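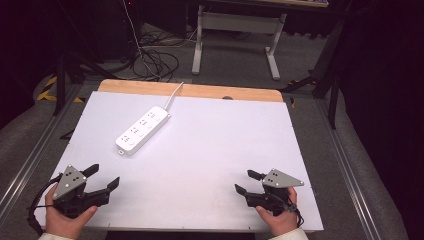
White power strip on the bench top, four sockets in a row and a round button at the end. The cord goes back over the wooden edge.

# Bench and power, Prothero workshop

This page covers the work tables at the Prothero workshop in Prarkau and the things that live on and around them. It was started in July, when the tables were rearranged, and it gets added to when something changes. Notes are by Catrin Craddock unless marked.

## The work surface

A white board laid flat, with light orange-brown wood showing along the back. The frame has silver aluminum rails at the sides. We had a dark top before this one and small black screws disappeared on it all day long. White shows dirt, so it gets wiped down at the end of every session with a damp cloth and a little dish soap. No scouring pads. The old top was ruined that way.

The boards are 53 inches along the front. Anything longer than that should go on the floor stands by the big door.

The wood behind the board has a small round hole in it. Leave it clear. If you need to clamp something at the back, put a scrap block under the clamp foot, otherwise it leaves a ring.

## Power strips

All the strips are white and they all have a button at one end. Each one has a small tab with a hole at the same end, so it can be hung up when the bench is needed for something flat. Hang it, don't stand it on end against the wall. They fall over and the plugs bend.

A few things that have come up:

- Wide adapters cover the socket next to them. Put them in the last socket, or use one of the short extension leads in the drawer marked Wilik.
- The cord leaves from the far end, away from the button. Point that end at the back of the bench so the cord doesn't cross the work area.
- Press the button off before you unplug the strip from the wall.
- One heater per strip, and nothing else on that strip while the heater is on.
- If a strip has a cracked socket or a loose button, cut the plug off and put it in the red bin. Don't tape it.

New strips are ordered from Devau, up to 10 at a time, and kept on the top shelf of the supply closet. Please write it on the sheet when you take one. The sheet has been blank since spring and the shelf is nearly empty, so somebody is taking them.

## Cords

White cords go to the back and dark cords come off the sides. That started by accident, but it makes it much easier to trace a line when you're under the table with a flashlight. Please keep to it when you set up.

Cloth ties are in the Wilik drawer too. We stopped using plastic ones after a cord got nicked by the cutters. Spare length should be folded back and forth and tied loosely in the middle. Don't wind it around your hand and elbow — the cord keeps the twist and never lies flat again.

Nothing runs across the floor between tables. If your table is too far from an outlet, move the table.

## What it cost

The tops and the wood came to $460 for the whole room, delivered. The rails were left over from the shelving in the old storeroom and only had to be cut and deburred. The longest piece left is 92 inches and it's leaning behind the paint cabinet if anybody has a use for it. Ask first, as the end caps on it belong to a different set.

## Before you leave

1. Buttons off on every strip.
2. Boards cleared and wiped.
3. Strips back toward the rear edge or on their hooks.
4. Tools in the drawers they came from. The labels are on the drawer fronts now, not inside.
5. Lights. The switch by the closet runs the back row only, and the other one is next to the sink.

## Still to do

The second hook on the left wall is loose and needs a longer screw. Two of the boards rock a little when you lean on the front corner, and that's the floor, so they need thin pads under the feet. I have a bag of felt ones that may be thick enough — will try them and update this page.

The drawer labels for the far table are printed and still need to be stuck on.

— C. Craddock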